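Banavar update moves track sharing to a new server, raises part limit

By Lauri Aaltonen
August

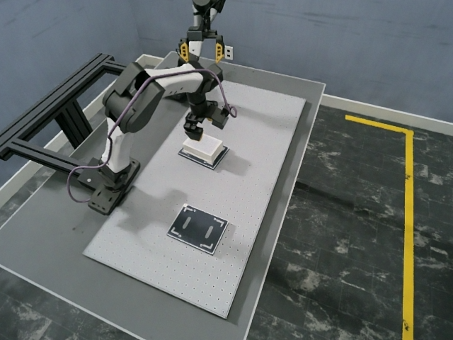
Two robot arms at a gray work table with a perforated board, in a computer-rendered view.

Koutsoukos has released a new version of Banavar, its physics puzzle game for phones and tablets, with changes to how player-built levels are stored, loaded and rated. The update went live on Friday and is required for online play.

The main change is the level format. Banavar levels were previously saved as a full list of parts with a position for each. The new format stores repeated parts once and refers back to them, and a typical level file is now around 40 percent smaller. Older levels are converted the first time they are opened. Conversion keeps the original author, rating and completion times.

The part limit per level goes up from 183 to 1035. Levels above the old limit carry a "large" tag, and players on older devices can filter them out in the browser. Moving parts still count toward a separate limit, which has not changed.

"The old cap came from the save format and had very little to do with what the physics engine could handle," said Fiorella Sorrentino, lead programmer at Koutsoukos. "Joints are the expensive item. We left that number alone for now."

Ratings have also been reworked. A level needs 20 completed runs before its score is shown, and skipped levels no longer count as a low vote. Difficulty is set from the share of players who finish – the author's own estimate is shown next to it but has no effect on sorting.

Known issues in this version include a sound delay over wireless headphones and a replay fault in levels with more than one start point. Liam Mac Carthaigh, who handles testing, said a fix for the replay fault is being checked and will be released separately.

The update is free for existing owners. Cloud saves made in the new version cannot be opened in earlier ones.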